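Speaker notes: What the arm costs before it moves
Second draft, for the buyers' evening, May 6, 2023

Hello, thanks for having me. Say who I am (Áine, Kolum, I do the equipment budgets) and thank Godelieve Van Hecke for getting the projector going. Then straight to the four bench slides. Click through them slowly and let people look before I start on money.

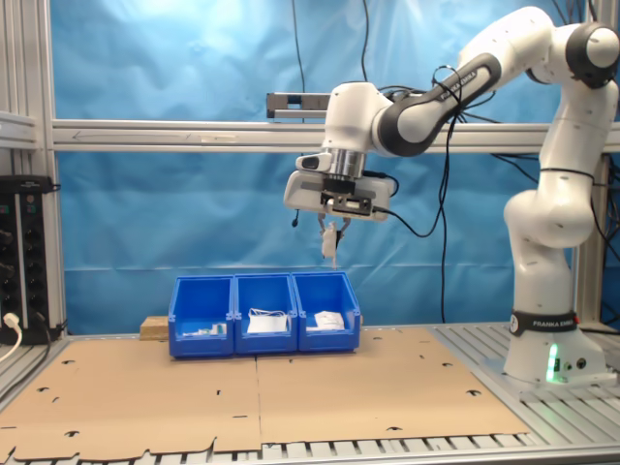
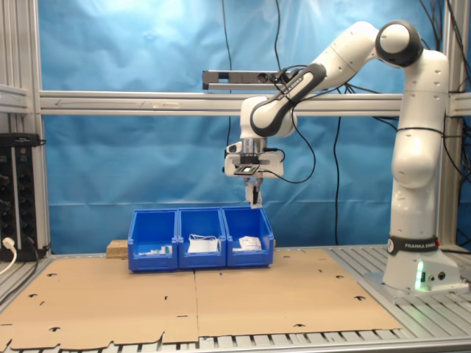
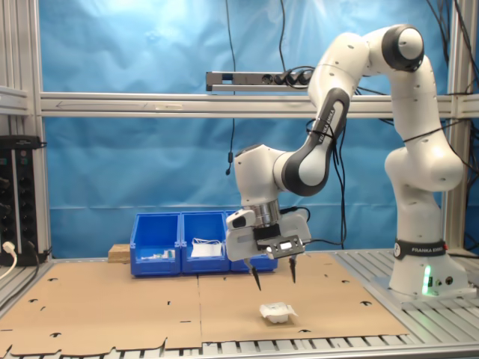
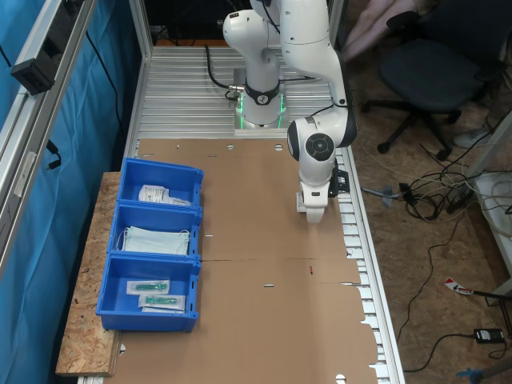 Slides 2 to 5: the arm, the three blue bins and the cardboard on the table.

Right, so. Everyone looks at the arm first, and fair enough, it's the big line on the quote. I want you to look at the rest for a minute. Slotted aluminium table, posts, a blue curtain, cables, bins. Every one of those is a line in somebody's budget, and in our first plan I'd left most of them out!

Our July plan had 4000 for "table and frame" and I was rather pleased with it. Then Shiyu Yao sat down with me and went through the small stuff, and we found another 2000 (brackets, power strips, cable, more cable). Pause here, people usually groan.

Go back to slide 5 for the bins. There are masks in the middle one, packets in the one nearest us. Thin, floppy, crinkly things. If that's what you'll be picking, take your own items along to the supplier demo and don't settle for their nice square blocks. I asked Vusero and Curnmont for the same afternoon with the same bag of bits, and the two quotes were far easier to compare afterwards.

The cardboard: cheap, flat, easy to swap. Please spend nothing on a fancy surface in the first year. Touran Naseri will disagree from the back row, let her, it's a good argument to have.

Floor space next. Ask for the reach drawing before you sign. Our parts list ran to 132 lines and 17 of them were things we only needed for the room itself. Peng, the fitters, wanted those separately and I'd forgotten to ask for a price.

If there's time: training days, spare fingers, who pays for the service visit. Myroslav Pylypenko has the spreadsheet and will send it to anyone who leaves an email address on the sheet by the door.

Questions. Have the lease-or-buy slide ready, someone always asks.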